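Recovering From an Interrupted Transfer on a Single-Arm Bench Cell

Reading time: 7 min

This guide sets out the procedure for an arm that stops during a transfer with an object still held in the gripper. It applies to all Tamgate bench cells operated by Kinnear Laboratory Services and replaces the one-page notice previously posted beside each cell. Operators must have completed the Tamgate basic course before carrying out any step below. Persons who have not completed the course may press the stop button at any time, but may not reset it.

The procedure was rewritten following an incident in the teaching laboratory. An arm stopped partway through a transfer after a joint torque fault. The operator cleared the fault at the pendant and selected Resume. The controller had discarded the remainder of the path and moved the arm directly toward its home position by the shortest route. The gripper passed through the test tube rack, broke two tubes and pushed a beaker off the bench. There were no injuries. The review found that the operator had followed the notice as written, and that the notice was wrong.

The main correction is simple: Resume must not be used after a torque fault. The arm is to be brought out under manual control, in the order given here.

Before you begin

You will need the following items:

- the pendant for the affected cell, with its enabling switch in working order
- safety glasses and nitrile gloves
- a padded catch tray
- a spill kit suited to the liquids in use
- the cell log

Confirm that the pendant belongs to the cell you are working on. Pendants are interchangeable in appearance, and the cell name is shown on the top line of the screen. If the name does not match, stop and locate the correct unit.

Two operators are required if any open vessel holds a liquid classed as corrosive or toxic. One operator is sufficient for water, dyed water and the buffer solutions on the general list.

Step 1. Stop the arm and leave it stopped

Press the red stop button, even if the arm has already halted on its own. A fault stop holds the joints under power, and the controller may release that hold when the fault is cleared. The stop button applies the brakes and keeps them applied until it is twisted and released.

Do not press the button marked Gripper Open. On the Drirex gripper fitted to these cells, the fingers keep their grip when the stop button is pressed, and the held object will stay where it is as long as air or power to the gripper is maintained. Do not switch off the cell at the wall.

Anyone seated or standing near the bench should move back behind the floor line. They may return when the arm has been parked.

Step 2. Record the fault before clearing it

Write the fault code, the joint number and the program line in the cell log. The pendant shows these on the first screen only, and they are lost from the display once the fault is acknowledged. The controller keeps a history of 116 entries, but routine messages are stored in the same list and an older fault can be overwritten within a single shift.

If the screen shows a torque value, copy it as well. A reading above 2,000 on the pendant scale indicates contact with an object or a seized joint. In either case, the arm must not be moved under power until the joint has been inspected by the maintenance team. A reading above 3,000 also requires that the cell be tagged out of service.

Step 3. Survey the bench

Stand at the front of the cell and look at the arm from a position where you can see the gripper, the rack and every vessel on the table. Do not lean over the bench. Identify, in this order, what the gripper is holding, what stands directly beneath it, and what stands between the gripper and the park position.

Loose cables deserve particular attention. The sensor cable beneath the gripper hangs in a loop, and the loop is often lower than the fingers. An operator who watches only the fingers may clear a vessel with the gripper and then catch it with the cable. Judge all clearances from the lowest point of the cable.

Clear glass and clear plastic are easy to miss against a white tabletop. Look at the rack from the side as well as from the front, and check for empty tubes that are leaning or not fully seated.

Step 4. Clear the table by hand

With the stop button still pressed, remove the items that can be reached without placing a hand or arm beneath the gripper. Take filled vessels first, then empty glassware, then cups and other light items. Move the rack with both hands and keep it level. Place everything on the side bench, outside the floor line.

Any item that can only be reached by passing under the gripper is to be left in place and noted in the log. It will be dealt with in Step 6.

The bench below has a rack with blue and red-orange liquid in its tubes, a paper cup to the left of the rack and an empty beaker on the black cross, while the gripper still holds a small yellow object. On a bench in this condition, the rack is moved first, provided the operator can reach it from the side away from the arm. 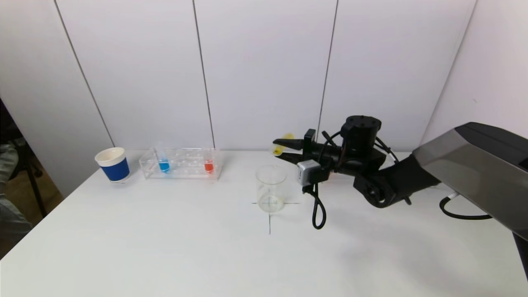

Step 5. Secure the held object

Slide the padded catch tray under the gripper from the front of the bench, holding it by the long handle. Keep both hands outside the reach of the fingers. The tray should extend beyond the object on all sides.

Leave the object in the gripper for now. Operators sometimes try to pull it free at this stage. The fingers are spring-assisted, and removing the object lets them close suddenly. Two of the minor injuries recorded before this guide was issued were pinched fingertips from this cause.

Step 6. Move the arm under manual control

Set the pendant to Manual and reduce the speed setting to 4 percent. Check the setting on the screen after selecting it, as the controller returns to its previous value if the mode key is turned too quickly.

Twist the stop button to release it. Acknowledge the fault. Hold the enabling switch in its middle position and raise the arm straight up, using the vertical key only. Do not use the joint keys at this stage. A joint movement carries the gripper along a curve, and on these cells the first part of that curve runs downward.

When the sensor cable is clear of every remaining item on the table, release the enabling switch and wait for the brakes to engage – the sound is distinct. Any vessel left in place during Step 4 may now be removed, with the stop button pressed again before you reach in.

Once the table is clear, move the arm back toward its mount until the gripper is over the tray at the park position. Move in short presses. If the arm shakes, drifts or makes an unfamiliar noise, release the switch and call maintenance.

Step 7. Release the object

Lower the gripper until the object is just above the padding. Press and hold Gripper Open. The pendant asks for confirmation, and the fingers open at half speed in Manual mode.

Inspect the object for cracks or scoring. Plastic parts that have been held for a long period may be marked by the finger pads and should be discarded. Glass that has been involved in a torque fault is always discarded, whether or not damage can be seen.

Step 8. Find the cause

The cell may not be returned to automatic running until a cause has been recorded. The following causes account for most torque faults on the Tamgate cells:

- A cable has snagged on the arm shell or pulled tight at the wrist. Check that it moves freely through the full wrist rotation.
- The payload setting is wrong. The value must match the gripper and sensor together. A gripper changed without updating this setting will cause faults when the arm is extended.
- A vessel was placed off its mark. The program assumes that the vessel stands at the center of the cross.
- The wrist joint is running dry. This must be confirmed by maintenance using the Grakbridge service tool.

If none of these is found, enter "cause not established" and leave the cell tagged. Repeating the program to see whether the fault returns is not an acceptable test with vessels on the bench.

Step 9. Return the cell to service

Run the program once at low speed with the table clear and the gripper empty. Run it a second time with empty plastic vessels in position. If both runs finish without a fault, restore the normal speed, remove the tag and sign the log.

Vessels must be reset from the layout sheet. Do not place them from memory, even when the cell has been in use all day.

Reporting

A report is required for every torque fault, including those with no breakage. Submit the form before the end of the shift and attach a copy of the log page. Spills are reported separately under the laboratory chemical procedure.

Issued Monday, July 8, 2019. The Resume function will be disabled after torque faults in the controller update planned for August. Until the update has been installed on a given cell, the notice "Do not use Resume" must remain fixed to its pendant.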